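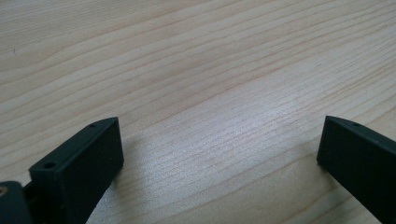
Razia Chaudhry writes that she gave up on light wood years ago: "Every ring, every crumb, every drip of honey shows up on it, and I got tired of wiping. Give me a nice dark table and let me live!"

Print | E-mail

Well, Razia, I hear you, and I still wouldn't trade. I've had pale wood in the house for ages now and I love how it brightens up a dull morning (and how I can see exactly where the sugar went). But I'll admit it took me a while to learn how to live with it, so I'm putting down what works for me, in no particular order, and you can all write in and tell me I'm wrong.

Wipe with the grain. I used to go round and round in circles like I was polishing a car, and the crumbs just got pushed into the grain lines. Now I follow whichever way the lines run, even when they curve. One barely damp cloth, then a dry one straight after. Don't let the damp sit.

Go easy on soap. A couple of drops in a bowl of warm water is plenty. My sister swears by a big squirt straight on the table and hers has a dull patch right where she sits, so there you go.

Look at it sideways. Crouch down so the light from the window skims across the top, and you'll find sticky spots you'd never see standing up. I do it at about four in the afternoon, when the sun is low in our room. My husband thinks I've lost an earring.

Sand small, and only bare or oiled wood. If there's a rough spot, use fine paper, up to 800 grit, wrapped around a cork, and go with the grain again. Stop sooner than you want to. Varnished tops are a different animal and I leave those alone. Afterward I rub in a bit of Candness wax from the little tin. A tin has lasted me 12 months and I'm not stingy with it.

Now, the sugar and honey part of Razia's complaint. My biggest improvement had nothing to do with cleaning at all. I quit setting jars straight on the wood! Anything that drips or sheds grains goes up on a little rack with a tray at the bottom, so the mess lands on the tray and the tray gets wiped.
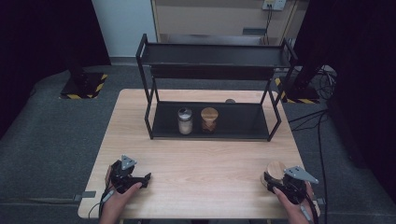

Two-tier black shelf, with the jars on the lower tray.

A few things to look for if you're buying one. Get one with a proper tray on the bottom level, because the kind with bare bars lets everything fall through. Open sides are handy, since you can reach in from any direction, though it does mean you'll see the dust at the back. Check the height between the levels against your tallest jar WITH the lid on, and then leave room for your hand too. I forgot the hand. My first rack, from Rornura, was a lovely thing that I had to unload from the top every time I wanted the tea, and it went to my niece in August.

Stick felt dots under the corners, too. Metal on wood will scratch sooner or later, and grit gets trapped under there, so lift the whole thing now and then and wipe beneath it. Lift, don't slide!

Wooden lids need a word of their own. I adore them on glass jars, but they don't like the dishwasher and they don't like soaking. Wipe the top, wipe the underside, and stand them on edge until they're good and dry before they go back on. If you put a damp lid on the sugar you'll be chipping at it with a spoon by the weekend. And if you own several that look alike, check which lid goes on which jar before you mix them all up at the sink. Mine are a hair different in size and I've spent more time than I'd like trying to press the wrong one on. A pencil mark on the underside fixed it.

If a lid has gone tight, leave it off overnight somewhere airy before you reach for the sandpaper.
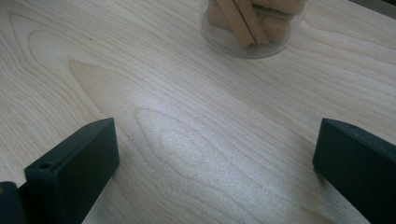

Which brings me back around to rings, the thing people write to me about most. For a fresh white ring from a cup, I try the mildest thing first, just a dry soft cloth and a bit of patient rubbing. Next comes a dab of wax, left ten minutes and buffed off. Dark rings go deeper and I've never had full luck with those. I've made them fainter, and then I've put the fruit bowl there.

Small dark flecks I check with a fingernail. If it lifts, it was jam or pepper or who knows what. If it doesn't, it may well be part of the wood, and scrubbing will only leave you with a pale spot around it.

Razia, if you ever do get tempted back, start with a small side table and see how you get on. And tell me what you do about fingerprints on the dark one!

Print | E-mail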